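Storing slides in the original boxes: flat, on edge, or heel to toe?

Footwear and Small Storage board
Thread started 29th July

marlpit_27
I am rationalising a hall cupboard. The shelf is 700 mm wide and 210 mm clear to the shelf above. At present it holds a mixture of shoe boxes, one canvas bag and whatever gets thrown on top. The shoes are sorted. The slides are not, and there are several pairs in the household.

Questions, in order of importance. Should slides go back in the box they came in, or is the box wasted on them? If boxed, do both go sole down, or does one get inverted? Does anyone stand boxes on edge with slides inside?

I have read the old pinned thread from October and it deals only with boots.

tennick
Keep the box if it has a hinged lid. Discard it if the lid is separate, as separate lids migrate. A slide has no heel counter and no tongue, so there is nothing to crush except the strap. The strap is the whole problem. If a second sandal is pressed on top of it sole down for a few months, the strap takes a set and sits low on the foot afterwards.

Heel to toe, side by side, both sole down. The strap of one then lies next to the heel of the other and the pair takes up less width.

Conari
Disagree on sole down for both. In a narrow box two slides side by side will not go in without bending the outer edges of the footbed. Foam footbeds remember that. First one sole down, second one sole up on top, turned end for end so the straps do not coincide. The height of the box is then set by the strap plus one sole thickness, and most boxes allow that.

tennick
Most boxes sold with slides are wide enough for side by side. That is how they arrive from the shop.

Conari
Some arrive nested, with a sheet of tissue between. I have had both.

marlpit_27
The box I am testing with has a hinged lid. Measured inside, it will take the pair either way, though side by side is snug. One practical matter: with the lid folded right back it needs nearly double the table space, so I have been packing on the table and carrying the closed box to the cupboard.

Hà
Pack on the table by all means, but put a cloth down. Slides are worn outdoors and by pools and the tread holds grit. Wash the soles, let them dry overnight, then pack. A checked cloth is useful because the squares give you something to line the box up against, and it shows dirt where a patterned one would hide it.

My own order of work: lid back, first sandal in lengthwise with the strap up, second one left on the cloth until the first is pushed hard against the side wall. If you put both in together they ride up on each other in the middle.

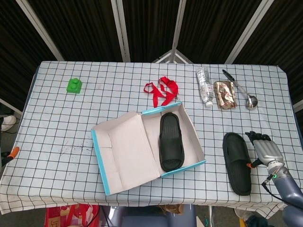 Notasel objects to the cloth, on the grounds that grit falls into the weave and is picked up again by the next clean sole. A tray can be wiped.

Hà
A cloth can be washed. I shake mine out of the back door after each pair. If you own a tray long enough for an open box with the lid back, use the tray.

Notasel
Fair. Mine is an old baking tray and the lid hangs over the end.

To the original question about standing boxes on edge: I did it for a year in a cupboard of similar height. The slides slip to the bottom wall and rest on their sides, and the hinge edge of the lid bows outwards under the weight of its neighbours. Lay them flat. Stack no more than three.

Toàn Kim
I would question the box altogether. A lidded carton holds damp in. Slides are used wet more than any other footwear in the house, and a closed box is the wrong place for them unless they are going away for the winter. For daily use I have a rail inside the cupboard door, straps hooked over it. It takes no shelf space.

tennick
Hooked by the strap, with the weight of the sole hanging from it? That is worse for the strap than anything described above.

Toàn Kim
The sole of a foam slide weighs very little. I have seen no change in mine. A leather pair I would not hang.

Conari
Agree with Toàn on damp. Two holes punched in each short end of the box will deal with it. A bought vented box (Trilivine do one with a drop front) is tidier but takes up more depth than the cardboard one.

marlpit_27
Thank you. I have the following so far. Winter storage: box, flat, soles washed, holes in the short ends. Summer: rail or open shelf. Side by side against inverted is not settled.

Hà
Try it with your own pair. Put one in and see what width is left. If the second has to be pushed, invert it. If it drops in, leave it sole down. The answer depends on the box.

tennick
Agreed, provided the straps are kept clear of each other.

Conari
Also label the end that faces out. I write the size and the colour. Black slides in two adjacent sizes look the same in a dim cupboard, and you will open every box in the stack to find the right ones.

Notasel
See thread 2107 for labels. The gummed paper ones come off coated card within a few weeks. Pencil on the bare inside of the lid lasts, but you have to open the box to read it.

marlpit_27
Pencil is no use to me then. I will try a luggage tag through one of the ventilation holes and report back in October when the boxes go up.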